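Notebook 4, p. 232
February 24, 2023
Clostden, kitchen room. Present: N. Turunen, S. Honkanen, self (G. Noonan)

Purpose: go through the table surfaces and the tableware before the layout list goes to Boltent. Open items carried over from the last entry: glare on the glass, chipped or mismatched pieces, where the cutlery goes. Ceiling lights at 4000 K, all on, blinds left as found.

1. Glass table

Wiped with diluted dish soap, then plain water, then a dry microfiber cloth. Second dry pass at right angles to the first. Residual streaks only visible at a low angle from the window side.

The reflection problem is a property of the top and cleaning will not change it. Anything held over the glass gives a dark double on the surface, and the pale floor tile reads straight through it. Siiri put a clear tumbler down and from the standing position I could not say where its base ended. White and colored pieces are easier. Recommendation: use a mat, or keep clear glassware off this table. The clear bottle on the cabinet behind should stay where it is, since the beige top gives it some contrast.

Packaged food on the shelf behind the cabinet: leave. Nelli wanted it boxed up, but it is out of the way and the red and yellow packs are a convenient landmark when talking about "the shelf end" of the room.

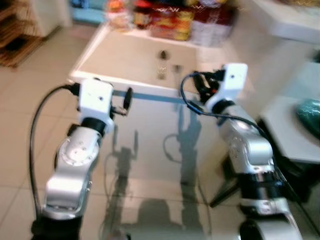
2. White tabletop

Same wipe procedure. Light sheen over the whole surface, no see-through, a few small specks that did not come off with soap. Tried a plastic scraper on one; it stayed. Probably in the surface. Logged as cosmetic.

White-on-white is the thing to watch. A white interior on a white top loses its rim from some directions. Setting the piece on the teal dish fixes this, because the colored band shows all the way around except where something is in front of it. The gray mug is acceptable without anything under it.

Placement rule agreed for this table: pale pieces go on a colored dish. Gray and orange pieces may stand directly on the top. Handles, where there are any, turned toward the left-hand side.

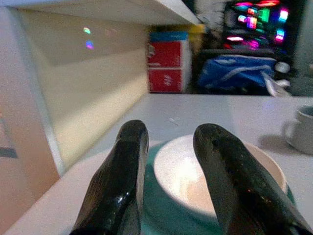 3. Tableware check

Checked by fingertip along each rim, then by eye under the ceiling lights. No soap film found. Notes by color:

Teal. Cup and saucer match in color closely enough to be treated as one set. Inside of the cup is white. Cup sits flat, no rocking when the rim is pressed. Saucer is glossy and shows fingerprints; dry it last and hold it by the edge.

Gray. Small cup, kept. It gets lost behind taller things, so it should not go at the back of a layout unless that is wanted.

Orange. Bowl and plate, same bright shade. The bowl rim is slightly irregular. I had marked it as damaged on the earlier list and am withdrawing that: the finger test found no sharp edge, and the unevenness looks like it came from forming. The plate has a small dark mark. Left it alone for now, will try baking soda paste if 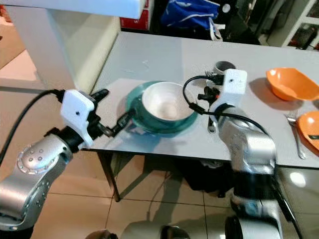

Hilkka has any left in the cleaning cupboard, otherwise the plate stays in use with the mark noted. It does not affect stacking. The bowl goes on top of the plate in storage, with a paper napkin between them, and the teal pieces go on the shelf beside them. Do not stack orange on teal; the last time we did that the glaze picked up a gray line that took most of an afternoon to polish out.

Vilho asked whether the colors should be ordered in larger quantity from Inix. Held until April. Five place settings is the most the cupboard takes and we are not near that.

4. Cutlery and the low counter

Low white counter has a raised rim with a recessed top. Good for small parts because nothing rolls off. The drawback is the corner between rim and recess, which collects crumbs and has to be done with a folded cloth over a fingertip.

Spoon and fork handled separately here. The spoon has a golden tint on the handle, so it should be hand washed with a soft sponge until we know whether the tint is a coating. Fork is plain silver in color and has no such restriction. Laid diagonally, the spoon leaves room on both sides to get hold of it. Laid close against the rim it is awkward to pick up, tried several times with the same outcome.
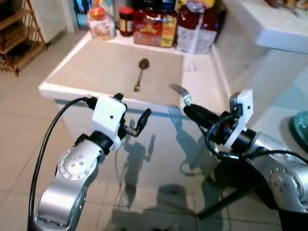
Can the cutlery be stored in the recess overnight?
Preferably in the drawer. The recess is open to dust, and Hilkka wipes that counter first thing in the morning, so anything left in it gets moved.

To do:
- mat for glass table, dark, no pattern (Nelli)
- baking soda paste on orange plate (self)
- ask Boltent about the specks in the white top (Siiri)
- correct the earlier list: orange bowl not damaged

G.N.

Contact Clostden workshop | © 2023 Clostden | Back to top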